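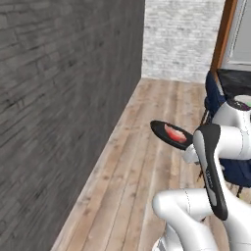

Does painting an interior brick wall hurt the brick?

We bought a two-story row house in Ravville in January and the downstairs has brick on two sides. I'd like to paint at least one of the walls with a flat masonry paint. My father-in-law says the brick has to breathe and that paint will make it crumble. The guy at the paint counter said it makes no difference indoors. The wall I want to do first is an outside wall, 66 inches high under a row of windows, and there is a white powder on the lowest courses that comes back after I brush it off. The house was built before the war. Can I just prime over the powder?

posted by drodberg_row

Don't prime over it. The powder is salt, and it means water is moving through the wall and drying on your side. Paint will hold for a few months and then come off in sheets, sometimes with the face of the brick stuck to the back of it.

Find the water first. On a wall under windows I would check the sills, then the gutter, then whether the soil outside is higher than your floor. Mine was a cracked sill and cost 50 dollars to fix. A full repointing of the same wall was quoted at 2,000, so look at the cheap things before you call anyone.

After that, brush it dry with a stiff nylon brush and vacuum up the dust. Don't wash it, as water carries the salt back in. Wait through one wet season. If it stays clean, use a mineral (silicate) paint or limewash – both let vapor through. Regular latex is fine on a wall between two rooms, but I wouldn't put it on an outside wall of that age.

posted by mortarboard

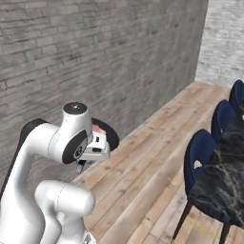 One more thing, check the mortar with a key. If it scratches out like sand it is lime mortar and should be patched with lime. Cement is too hard for old brick.

posted by mortarboard

I painted mine with Malteck white, two coats, no primer. Looks good. It's been four years.

posted by chavez_st_tenant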